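Irnthorpe workshop, notebook 4
Thu 24 May
Entry by N. Amarasinghe. Second reader: S. Lindholm.

Subject: hand-held gripper pair, wardrobe station. Finger pads and tag plates.

The pair was withdrawn from use on receipt of a note from Forkov reporting that the right fingers closed out of line. Both tools were placed on the bench and the pads removed. One pad on the right tool had lifted at the heel. All pads were replaced from the Dewan stock, batch 239, and the old adhesive was cleaned off before fitting.

Plate screws on both tools were checked with the small driver. Two on the right tool turned freely and were refitted with thread lock. The marker tags were wiped with a dry cloth. No tag was replaced. 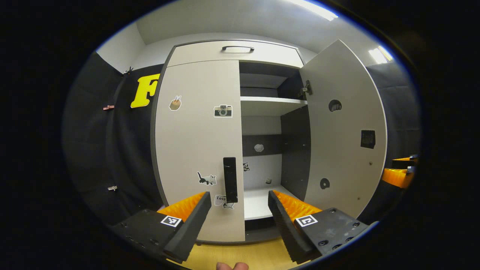
Wardrobe station, jaws open, orange pads. Left door closed, right door open.

Jaw travel was then logged over 99 open and close cycles per tool. Left tool: no faults. Right tool: tag lost by the tracker on cycle 17, recovered on the next cycle, no recurrence. The log has been saved under the Boler folder with the March set for comparison.

The lens mounts were not disturbed, so the existing calibration stands. Should either plate be taken off again, calibration is to be repeated before any recording is made.

Open items:
Order pads. One set left in the drawer.
S. Lindholm to review the cycle 17 dropout against the raw log.
Long black handle on the left door to be included in the next grip check; the curved pull on the upper cabinet may wait.

Tools returned to the station at close of work.
N.A.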